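How to Read the Same Picture Book for the 136th Time

Your child has picked the bear book again. Hiding it under the couch buys you four days at most.

Let her turn the pages, even backward. Stop before a word she knows and wait. Swap the bear's name for hers and brace for a ruling.
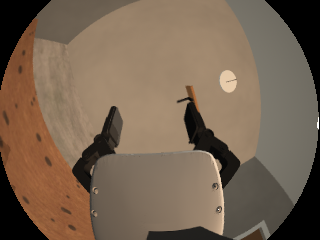

Voices help once the plot has died. Give each character one sound and keep it. A robot with two dark fingers gets a flat buzz, and Grandma gets whatever's left.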